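Notebook, textile bench
September 11, 2018
Dye bleed from contrast topstitching, second round

Carried over from August

The first round was inconclusive. The Prendska thread left a faint orange halo on the pale twill after washing, but the same halo appeared on two of the control strips, which had no thread in them at all. The controls had gone into the same drum as the stitched strips, so the result says only that something in the load was losing color. It does not say what, or whether the dye moved through the water or by contact.

Changes for this round: controls washed separately, each strip in its own closed jar, and a multifiber strip in every jar to pick up loose dye. Liquid volume measured instead of filled to the line, as the line on the older jars is not where the line on the newer ones is.

Materials

Twill: undyed and beige, both from the Hustwood roll, cut from the inner part of the roll to stay clear of the faded selvage. Desized by hot soak and rinsed until the iodine spot test came up clean. The beige needed an extra rinse. I have not used the offcut that was stored by the window.

Thread: Prendska orange-brown, polyester core with cotton wrap, lot 464. Comparison thread is Purba, all polyester, nearest shade on the card. The shades do not match exactly. The Purba is a little redder in daylight and almost identical under the bench lamp, so all grading is done in the light booth.

Stitching: lockstitch, double row, same needle for both threads. Wiped the needle and the tension discs with solvent when changing thread. Lint from the Prendska collects behind the lower disc and will carry over into the next sample if it is left there.

Detergent: reference powder without brightener. Made up fresh this morning. The bottle marked "stock" on the left shelf is old and should be thrown out. It has a skin on it.

Procedure

Sixteen jars in the run. Half at 40 degrees C, half at the cold setting. Within each half: stitched beige, stitched undyed, loose thread with undyed twill, and a blank, for both threads. The blank for the Purba set is redundant but I kept it so that the two sets stay symmetrical and the jar rack balances.

Fifteen-minute preheat before the strips go in, then the full cycle, then two rinses in distilled water. Strips were taken out one at a time and hung flat, not touching. Rinse water was kept in the labeled beakers for absorbance readings.

One jar from the cold half had a loose lid gasket and lost liquid. Marked L on the rack sheet and excluded from grading. The gasket is split. There are spares in the drawer under the balance, wrong size for the older jars.

Observations, hot half

Rinse water from the stitched Prendska strips was visibly tinted, a weak tea color. Loose Prendska thread gave a stronger tint, as expected from the greater exposed length. Purba water clear in both cases. Blanks clear.

Staining on the multifiber strip is confined to the cotton and, more weakly, the nylon band. Nothing on the acrylic or the polyester. That pattern fits a direct dye on the cotton wrap and argues against the core. I would want to see the wrap stripped and tested separately before writing that down anywhere official.

On the undyed twill the halo follows both stitch rows and is wider on the reverse, where the strip had been lying against the jar wall. On the beige it is hard to grade. The ground color hides most of it, and what remains reads as a slight warming along the seam. A finished garment in this color would probably pass at arm's length and fail in the booth, and the customer specification mentions only the booth.

Observations, cold half

Very little. Prendska loose thread gave a trace of tint, stitched strips none that I could see. Halo absent on beige, doubtful on undyed. I graded the undyed twice, an hour apart, and got half a step of difference, so the grade should be treated as no better than that.

The weak point in all of this is that flat strips dry quickly and evenly. Waistbands, pocket corners and belt loops are several layers thick and stay damp much longer, and any dye still mobile has time to travel along the stitch line and settle at the fold. If bleed is going to show on a garment, the loops and pocket edges are where I would expect it.

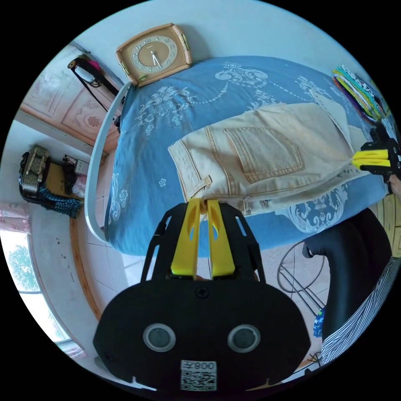

Drying position

Side test, not in the plan. Took two of the spare stitched undyed strips, washed hot with the Prendska, folded one in four and pegged the other flat. The folded strip has a distinct line at the outer crease, darker than the halo on the flat strip. Only one of each, so no grade recorded. Worth repeating properly with made-up loop sections in place of folded strips.

Instrument notes

The Wernham spectrophotometer drifted during the absorbance readings. Zeroed on distilled water before each beaker from the fourth onward. The first three were read again at the end and agree with each other but are lower than the initial readings. I am using the second set. The lamp hours counter was not reset at the last change – it cannot be relied on.

Cuvette with the scratched face has been moved to the glass bin.

To do

Ask Prendska for the dye class on the wrap, and whether the lot was soaped after dyeing.
Repeat the jar marked L with a good gasket.
Make up loop sections, three layers, both threads.
Order gaskets for the older jars.
Check the light booth tubes. The daylight tube flickers on a cold start and takes a while to settle.
Strips are in the flat file, second drawer, between tissue. Please do not restack them.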